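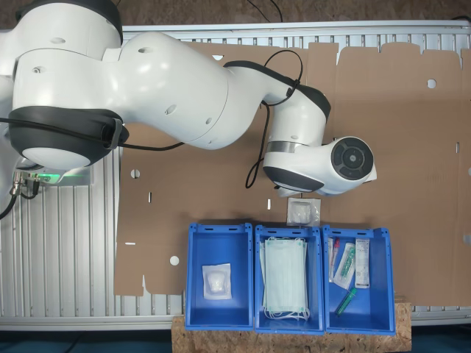 Ellberg Flat-Supplied Carton Blank, Large

Product review prepared for the Packing and Dispatch Section
Reviewer: Bouchra Abdel Hamid
Aug 24, 2001

Scope

The Section currently purchases its large cartons from Wila, ready glued. This review considers whether the Ellberg die-cut blank, supplied flat through Favport, is a suitable replacement for general parcel work. A trial quantity of 328 blanks was ordered in brown board, unprinted. Colour printing is available at extra charge and was not assessed.

Delivery and storage

The blanks were received on one pallet and put away by Essam Kamel. Stored flat, they take up much less of the storeroom than the Wila cartons. Opened out, however, a single blank will cover most of a packing bench, and staff should clear the bench before starting. Small items, including bins of parts, are best kept to one side. 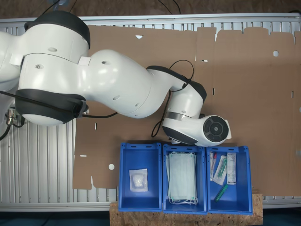

Cutting and finish

The flaps, notches and slots are die-cut. Edges were clean on nearly all blanks examined; five were set aside for torn tabs. The board has a medium tan-brown colour and takes a gummed label well. Creases are firm and should be folded once by hand before the carton is made up, otherwise the longer flaps tend to spring back.

The slots are narrow. New staff had some difficulty seating the tabs in them, and the single-sheet instructions supplied by Ellberg were of little help, as the diagram is printed too small to follow at the bench. A larger copy has been requested from Favport.

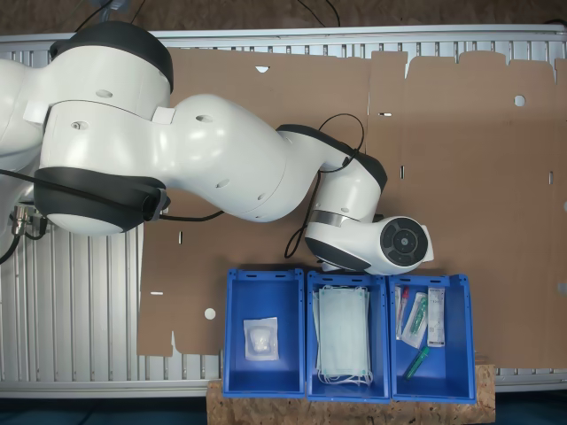 Carton blank laid flat on the work table.

Comparison

The Lefèvre blank, reviewed in an earlier year, is heavier and holds its shape better when stacked, but is sold only in lots of 3,350. Ellberg will supply as few as 800 per order at the standard rate. Made-up cartons from the two suppliers are near enough in size to share the existing shelving.

Recommendation

The Ellberg blank is recommended for parcels of light and moderate weight. Wila cartons should be retained for glassware and for any consignment travelling by sea. The matter of the instructions should be settled with Favport before a standing order is placed.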